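How to oil a wooden table

A bare or tired table top needs a light sand and two or three coats of oil. Allow a weekend, most of it drying time.

Step 1: Clear and clean
Wipe the top with a damp cloth and a drop of washing-up liquid. Leave it overnight. Old wax has to come off with white spirit first — oil won't soak in through it.

Step 2: Sand
Work along the grain with 120 grit, then 180. Go gently near the edges. Vacuum up the dust and wipe with a dry cloth.

Pale wood marks easily, so keep bowls and cups off it until the last coat has cured.

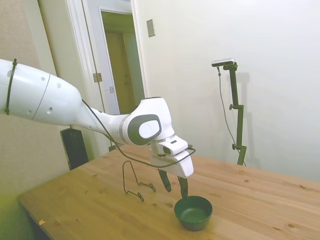

Step 3: Oil
Pour a little oil on a lint-free cloth and rub it in along the grain. Wait 15 minutes, then wipe off whatever is still sitting on the surface. Let it dry for eight hours and repeat.

Lay used cloths flat outdoors to dry. Oily rags left in a heap can catch fire.

Step 4: Leave it alone
Give the table 5 days before normal use. Re-oil each September, or when water stops beading.

Elsie Merrick, updated January 2023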